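Mekadeck Shop > Kits > Loggers

Nutow Compost Temperature Logger (kit, revision 2)

$33. In stock. Ships from Vernbridge.
Page updated 8/17/26

Nutow is a small circuit board that writes down how warm your compost is. It takes a reading, saves it to a memory card with the time next to it, and goes back to sleep. It has no app and no subscription, and it won't send you a cheerful message about your pile's wellness journey. When you want the numbers, you pull out the card and open the file in a spreadsheet, like your grandparents did.

You solder it yourself. The parts are the big old-fashioned kind with legs, and if you have put together one beginner kit before, you can put together this one. If you haven't, set aside an afternoon and keep the coffee on a different table.
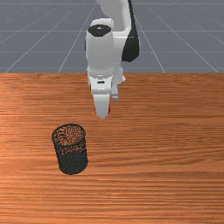

The first version was designed by Baltazar Orozco, who had a pile behind his garage that was either composting or just lying there, and no way to tell which. The commercial probes he looked at were either a dial on a stick (fine, but you have to go outside) or a gray box that needed an account. He built his own, left it in the rain, and built another one with a better box. Revision 2 is the one with the better box.

What's in the bag

Circuit board, bare
Bag of parts, labeled by value
Clock module with coin cell holder
Memory card socket, already soldered down because we are not monsters
One waterproof temperature probe on a long cable
Enclosure with gasket and cable glands
Printed build sheet, which you will lose, and a link to the same thing online, which you won't read until you've lost the first one

Not in the bag

Memory card
Coin cell for the clock
AA batteries
Soldering iron, solder, side cutters
Compost

Probes

The board accepts up to 8 probes. They share a single data wire, so adding another means connecting three colored leads to the same terminals as the first one and restarting the logger. Each probe has its own serial number burned in at the factory, and Nutow puts that number at the top of its column in the file. Please tape a label to each cable before you bury it. We sell extra probes on the Accessories page, and we have written that sentence about tape into the build sheet, the quick start and the inside of the lid, and still we get the emails.

A good starting setup is one probe in the middle of the pile, one near the side, and one hanging in the shade for the air temperature. The gap between the middle and the air tells you much more than either number does alone. When the middle sinks toward the air reading, it's probably time to turn the pile.

Memory and file format

Readings are saved as plain text with commas between them. Every row has the date, the time, the battery voltage, and one temperature for each probe. A probe that doesn't answer gets a blank, so a chewed cable shows up as a gap in the chart and not as a sudden ice age. (Revision 1 wrote a zero. We heard about it.)

The logger keeps 2,000 rows in its own memory as a backup in case the card is missing, full, or has been borrowed for somebody's camera. Put a card back in and it copies the backup over before it carries on. Cards need to be formatted as FAT32.

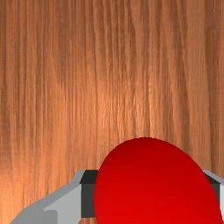 Setting the interval

There is a row of tiny switches next to the battery terminals. They set how often Nutow wakes up, and the table printed on the board tells you which combination does what. Hourly is plenty. Compost is not in a hurry. Every few seconds is possible too, and is useful for checking your wiring, but leave it there and it will eat your batteries and hand you a file that makes your spreadsheet program sit and think.

If you want an interval that isn't in the table, change one line near the top of the firmware and load it again with a serial adapter. The comments in the code explain where. Some of them also explain how Baltazar was feeling that night, and we've decided to leave those in.

The enclosure

The box has a rubber gasket and will put up with rain. It has not been designed for sitting in a puddle, being hosed off, or being buried in the pile along with the probes, where it would get a fine view but a short life. Mount it on a post or a fence with the cable glands facing down. Leave a droop in each cable below the box so water drips off before it gets to the gland.

Tighten the lid screws by hand. The threads are plastic and they don't forgive.

Things people ask before buying

Can I use it for something other than compost?
Sure. It doesn't know what it's stuck in. We've had word of it being used in a root cellar, a beehive stand, a crawl space and a sourdough cupboard. The probes aren't food rated, so keep them beside the dough.

Is there a wireless version?
Vimala Chettiar is working on a radio add-on called Sowa that plugs into the spare header at the top of the board. She would like it to be ready in September. She has asked us not to say which September.

Will it fit the revision 1 box?
The board will. The cable glands won't line up, and you'll be out there with a drill wondering about your choices.

Do you sell it assembled?
No. We tried it for a while, and then we were a group of people who soldered all day. 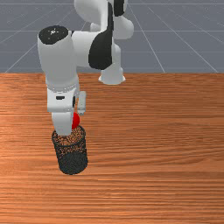 Files and license

The schematic, board layout, firmware and enclosure drawings are all on the project page, under open licenses. You can build the whole thing without giving us a cent, and people do. If you make changes that work, send them back. If you make changes that don't work, send those too, with a note about what went wrong, and we'll add them to the known problems page, where they'll have plenty of company.

Known problems in this revision

The clock drifts a little in freezing weather. Reset it in spring.
The silkscreen label for the ground terminal is hidden once the terminal is soldered on. Look at the build sheet, or look at the board before you solder.
The status light is very bright. A dab of nail polish helps.

Returns

Unopened kits can come back for a refund. Opened kits can come back if we left something out, though we'd sooner just mail you the missing part. Write to the shop with your order number and the name of whatever isn't there.

Related: extra probes, spare gasket, post mounting bracket, serial adapter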